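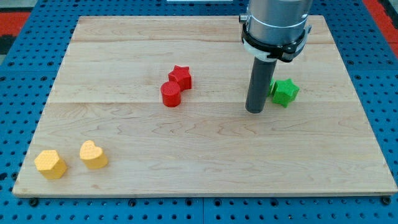 Noémie Robichaud
Staff writer

Sushil Tripathi hands me the controller before I've taken my coat off. "Just push something," he says. "Anything. Push the green star."

I push the green star. It goes sideways, then spins, and I laugh out loud – it's so much harder than it looks! The arm has a single straight rod where you might expect fingers, so you can't grab. You nudge, back off, go around to the other side and nudge again.

Tripathi runs the teaching bench at Ondale, where people steer the arm by remote control and a program learns from what they did. The blocks are little stars, hearts, hexagons and cylinders in red, yellow and green, and the instructions are the kind you'd give a kid. Put the reds together. Move the heart away from the hexagon.

"People think we want perfect runs," he says. "I love the messy ones. You overshoot, you fix it, and now the robot has seen someone fix it."

They have 900 runs saved so far, 46 of them from one very long afternoon in June. Mackenzie Gagnon did most of those. She used to guide the arm by hand, holding it by the wrist, and says she misses it a bit.

"You could feel the block through the metal," she tells me. "With the controller you have to watch for it. But your arm doesn't get tired, and you stay out of the camera's way."

Her advice for beginners is to go slowly near the star points, where a push that's slightly off center turns the block instead of moving it. I'd found that out already.

It took me six tries to get the green star over to the red one. Gagnon asked if I wanted to save the last run, and of course I said yes.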